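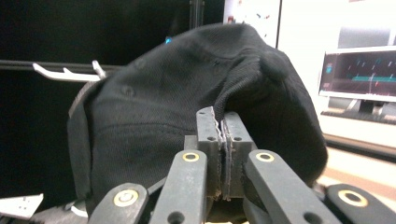

**Textile Care and Storage, Unit 3: Caps and knitted hats**
Cistbridge Evening Courses – handout for participants

In the last unit we worked with flat pieces, such as scarves and towels. A hat is more difficult, as it has a round form and must keep it. Please read these notes before the practical part and bring one hat of your own, clean and without pins.

## 1. The words we use

- **Crown** – the upper part, which covers the top of the head.
- **Panel** – one of the pieces from which the crown is sewn. Many knitted hats have no panels at all.
- **Cuff** – the lower edge when it is folded up. Some hats have a fixed cuff, held with a few stitches. Others have a loose one, and the wearer decides how deep it is.
- **Eyelet** – a small round hole with stitches around it, which lets air through.
- **Seam** – the line where two edges are joined.

In class some of you said "brim" for the cuff. This is also heard in shops, but in my notes I keep "brim" for the stiff part which stands away from the head.

## 2. Checking before you fold

Lay the hat on a clean table with good light. With black fabric this is important, because lint is easy to see but a pulled thread is not. Turn the cuff down and look inside the fold, where dust and skin oil collect. Then turn the hat inside out and follow each seam with a finger. If you feel a gap, mark it with a safety pin and put the hat in the repair box. We do not fold damaged items.

Next, stretch the opening gently with both hands and let it go. A good edge comes back quickly. If it stays wide, write "tired edge" on the card. Such a hat can still be worn, but it should not be stored under weight.

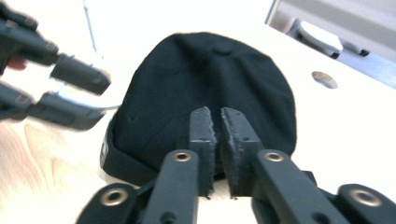 **Should a knitted hat be stored with the cuff folded up or down?**

For a few weeks, leave it folded as it is worn. For a whole summer, turn the cuff down, so that the knit does not keep a hard line in one place.

## 3. Three ways to store

**Flat.** Place the hat on its side, smooth the crown from the middle to the edges, and press out the air with an open hand. Do not press with the fist. This method takes the least space in a drawer.

**Half fold.** Begin as for flat, then bring the crown down over the opening. It is suitable for soft knits only. A thick seam at the top will make a bump, and the next hat in the pile will slide.

**Standing.** Fill the crown with white tissue paper, not too tight, and set the hat on its opening. We use it for caps with panels, which get creases easily and lose them slowly.

A crease in the crown is usually not serious. Hold the hat over steam for a short time, pull it lightly into form and leave it to dry on a bowl. Please do not iron over an eyelet – the stitches become flat and shiny.

## 4. Exercise

The practice collection has 159 pieces, and 17 of them are hats. Work in pairs. Each pair takes two hats, checks them as in section 2 and chooses one of the methods above. Fill in the Trilline card with the type of hat, the condition of the edge and seams, and the method chosen. If you and your partner do not agree, write both opinions.

Return the cards to the tray by the door before the break. In Unit 4 we continue with gloves, for which you will need a soft brush.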